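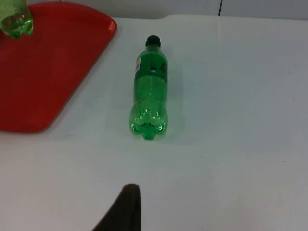 **Does a plastic serving tray need a raised rim if it only ever carries bottles?**

It helps. A bottle that tips over on a flat board goes straight to the floor, while a rim of even modest height will usually stop it or at least slow it down.

## Morham tray, red, plastic

I bought two of these in August to replace a wooden one that had split along the handle. They live in the kitchen at the allotment club, where they carry drinks out to the benches and empties back in. Bright red inside, lighter red on the rim, rounded corners, no pattern.

**Carrying.** Fine with both hands. There are no cut-out handles, so you hold it by the rim. Finlay Moncrieff carries his one-handed and has dropped it once. It didn't crack.

**Bottles.** Full fizzy drink bottles stand well on it. Empty ones are another matter. The moulded feet give them very little to stand on once the weight has gone, and on a smooth plastic surface they slide before they fall. I lay the empties down now, or crush them and put the caps back on.

**Cleaning.** Spilt lemonade comes off with a wet cloth. The rounded corners are easier to wipe than the square ones on the old tray. I left one overnight with cola dried on it and had to soak it for 30 minutes, after which it was clean.

**Marks.** Light scratches on the inside after a few weeks. They show when the sun is on it and not much otherwise.

Dörte Schwerdtfeger has the Tudar version at home, with a rubbery mat in the bottom. Hers grips better but the mat holds crumbs and has to be lifted out to wash. For drinks outdoors I would still take the Morham.

I'd buy it again at the same price. A slightly deeper rim would be welcome, and so would a larger size.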